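Gesereo Table Oil: Set-up and Re-coating Guide
Section 3. Preparing and oiling a wooden tabletop
4 min read
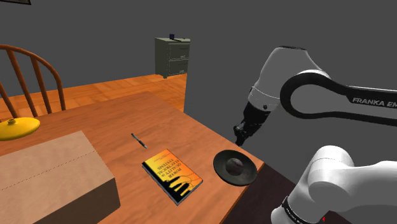
Oil goes on bare, dull wood only. If the top has varnish or old wax on it, go back to section 2 and strip it first, don't skip this. Dining tables, desks, kitchen tables, all the same method. Clear everything off before you begin, and that means the last thing too. A single black plate left on a wooden table like the one shown will leave a ring in fresh oil, and you'll be sanding that patch again. Chairs out, rug rolled back, drop cloth under.

Before you start

Room at normal temperature, window open a crack. No direct sun on the top. Set aside one evening for the first coat and the next one for the second.

You need:
- Gesereo oil, room temp, shaken
- Sandpaper, 120, 180 and 240 grit
- Sanding block (flat, not the foam kind)
- Lint-free cloths, more than you think
- White pad for working the oil in
- Gloves
- Metal bucket with water and a lid, for the used cloths

CAUTION: Oily rags can catch fire on their own. Do not ball them up. Do not put them in the trash. Into the water bucket, lid on, every one, as soon as you finish with it.

3.1 Sanding

1. Check for loose screws or staples. Run a hand over the top with a glove on.
2. Start with 120. Go with the grain, long even strokes, overlap by half.
3. Vacuum. Wipe with a barely damp cloth. Let dry.
4. Same again with 180.
5. Finish with 240. Stop there. Finer paper closes up the wood and the oil just sits on the surface.
6. Vacuum again, edges and underside lip included.

Note: End grain drinks oil and goes darker. Take the ends one grit finer than the top if you want them to match.

Note: Veneer tops. Skip the 120 altogether, light hand with the 180. You can go through in seconds near the edges.

3.2 First coat

1. Stir, even if you shook the can. Solids settle on the bottom.
2. Test underneath or on a leg. Wait till it's dry before judging the color.
3. Pour a small puddle in the middle. Small. One 800 ml can is enough for two coats on a big table with some left over.
4. Spread with the white pad, working out to the edges.
5. Leave 9 minutes. Dry patches? Add a little oil there.
6. Wipe off ALL the extra. Turn the cloth often. Surface should feel nearly dry to the hand, no shine, no wet streaks.
7. Look across the top from low down with a lamp at the far end. Streaks show up right away. Wipe agian.

CAUTION: Oil left standing goes sticky and stays sticky. If this has happened, see 3.5.

3.3 Second coat

1. Wait overnight at least. Longer if the room is damp.
2. Rub down very lightly with used 240. Dust off.
3. Half the oil of the first coat. Spread, wait, wipe, same as before.
4. No third coat on oak. Softer woods can take one.

3.4 Curing

First night: nothing on it. After that, light use, no water, no hot dishes. Keep tablecloths off for the first week, they trap air and leave a print. Full cure takes longer in cold rooms. Coasters and placemats until then. Spills get wiped up straight away with a dry cloth, not a wet one.

3.5 Problems

Sticky surface: wipe a thin film of fresh oil over it, wait 5 minutes, rub hard with a clean cloth. Still sticky after two tries, sand back to 180 and start over.

Rough feel: grain has lifted. Light pass with 240, then one thin coat.

White ring: moisture. Let it dry out a day. Often fades. If not, sand the area with the grain and re-oil, feathering outward so theres no hard edge.

Dark spots around nails: iron reacting with the wood. Oil won't fix it. See section 5.

3.6 Re-coating

Once a year for a dining table, sooner if water stops beading. Clean with Mivska soap, let dry fully, one thin coat, wipe. No sanding needed unless it's scratched. Leftover oil keeps if you press the lid down tight and store the can somewhere cool.

Text: Fasil Berhe. Corrections to sections 3 and 5 from Ayantu Bogale, April.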